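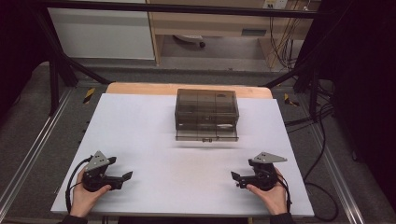 Skerkex Handheld Game Cartridge Reader and Save Backup Dock

Item number: SKX-437
Made by: Pandthorpe
Availability: In stock, ships within 2 business days
Condition: New

Overview

The Skerkex is a desktop dock that reads original game cartridges and copies the save data to your computer. It works with most cartridges made for 8-bit and 16-bit handheld and home systems. You plug in the cartridge, connect the USB cable, and use the Pandthorpe desktop program to pull the save file off, keep it somewhere safe, and write it back later if you need to.

Many older cartridges keep saved games in a small memory chip powered by a coin battery on the circuit board. When the battery runs down, the saves are gone. The Skerkex lets you copy them before that happens, swap the battery, and put them back. It can also be used to play from the cartridge in a supported emulator with the cartridge left in the dock.

This is the second version of the dock. The first version, sold as the Dusow reader, had a single slot and needed a separate power supply. The Skerkex has two slots and runs from the USB port.

What it does

Reads and writes battery-backed save data
Reads cartridge game data for use in emulators
Checks the game data against a built-in list and tells you if the read was clean
Reports battery voltage on supported boards
Updates its own firmware over USB

What it does not do

The Skerkex does not write game data to cartridges. It does not read discs or memory cards. It does not charge or replace the battery in a cartridge. It does not include any games, and Pandthorpe does not supply game files.

Slots and adapters

The left slot takes handheld cartridges. The right slot takes home console cartridges. Only one slot can be used at a time. If a cartridge is in both slots when the dock starts up, the status light blinks amber and the software asks you to remove one.

Cartridges from other regions sometimes have a wider shell that will not fit in the right slot. The Nadar shell adapter raises the connector above the case so these can be seated. It is sold separately and pushes in by hand. No tools are needed.

Specifications

Connection: USB 2.0, Type B socket on rear
Power: From USB, no wall adapter
Cable: Included, 100 cm
Slot voltage: 5 V or 3.3 V, set in software
Status light: Green, amber, red
Controls: Eject lever on left slot, reset button on rear
Operating systems: Windows 7 and later, macOS 10.11 and later, most current Linux releases
Warranty: One year, parts and labor

In the package

Skerkex dock
USB cable
Printed quick start sheet
Dust covers for both slots

The desktop program is a download. There is no disc in the package.

Setting up

Install the desktop program before plugging in the dock. On Windows 7 the driver is installed at the same time and you will have to restart. Later versions of Windows find the driver by themselves.

Put the dock on a flat surface and take off the dust cover from the slot you want to use. Insert the cartridge with the label facing you. It should go in with a firm push. Do not force it. If it stops halfway, check that you have the right slot and that nothing is stuck in the opening.

Connect the USB cable. The light turns amber while the dock checks the cartridge and green when it is ready. In the program, choose the system from the menu on the left. The title of the game should appear. If you see a row of question marks where the title should be, the contacts are probably dirty.

Always unplug the USB cable before removing a cartridge. Pulling a cartridge from a powered slot can erase the save.

Cleaning contacts

Most read errors come from dirt on the cartridge edge. Dampen a cotton swab with isopropyl alcohol and wipe along the contacts, then let them dry fully before putting the cartridge back in the dock. Repeat with a new swab until it comes away clean. Do not use sandpaper, metal polish, or a pencil eraser. These wear down the plating.

Do not put liquid into the slots. If a slot needs cleaning, insert and remove a clean cartridge several times with the dock unplugged.

Backing up a save

Click Read Save. The program makes two passes and compares them. If they match, it asks where to store the file. If they do not match, nothing is stored and you get the message "Save reads differ." Clean the contacts and try again.

Save files use the .sav ending and open in most emulators. Some emulators expect a different file size for games with a built-in clock. There is a checkbox in the Save Options window called Include Clock Data. Leave it off if your emulator rejects the file.

To put a save back on a cartridge, click Write Save and pick the file. The program makes a copy of whatever is on the cartridge first, in a folder named Before Write. You can turn this off but we recommend leaving it on.

Supported cartridges

The full list is in the Help menu and is updated with each firmware release. Firmware 2.58 added support for 437 titles that use less common memory controllers, mostly puzzle and role-playing games sold outside North America. Cartridges with motion sensors or rumble motors can be read, but the extra hardware does nothing while in the dock.

Reproduction cartridges are not supported. Some of them work and some do not, and the battery reading on them should be ignored.

Questions from buyers

Will this damage my cartridges?
Reading a cartridge puts no more wear on it than playing it in the original system. Writing a save uses the same signals the game uses.

Can I use it through a USB hub?
A powered hub is fine. Unpowered hubs often cause the light to go red during a read. Plug straight into the computer if you have trouble.

I have a Dusow reader. Will my old save files work?
Yes. The file format is the same. You will need to install the newer program, which can be on the same computer as the old one.

Can I leave a cartridge in the dock?
Yes, as long as the dock is unplugged. Put the dust cover on the other slot.

Is there a tablet or phone version of the program?
No.

Customer reviews

Covadonga Aguirre
5 out of 5
I bought this to save a role-playing game file I started in grade school. The battery was reading low but the save was still there. I copied it, had a new battery soldered in, and wrote it back. All my characters are where I left them. Setup took a few minutes.

Vignesh Iyer
4 out of 5
Does what it should. I have been through 58 cartridges so far and had to clean most of them first. I took off a star because the eject lever is stiff and the USB cable could be longer. My computer is on the floor.

Anitha Kamath
3 out of 5
The hardware is good. The program is plain and the menus could be clearer. I did not find the clock data checkbox until I wrote to support. Also I think the Nadar adapter should come in the package, not as an extra.

Returns and service

Unused docks can be returned within 30 days of delivery. Please include the cable and both dust covers. For warranty repair, write to support first and wait for a return number. Do not send cartridges with the dock. Repairs are handled by Sumathi Subramaniam and Mohandas Palaniappan in our service department, and the usual turnaround is ten business days after the dock arrives.

Related items

Nadar shell adapter
Replacement dust covers, pair
USB cable, 2 m
Cotton swabs, pack of 100

Page last updated August 31, 2018. The next firmware release is planned for September and will be offered through the desktop program.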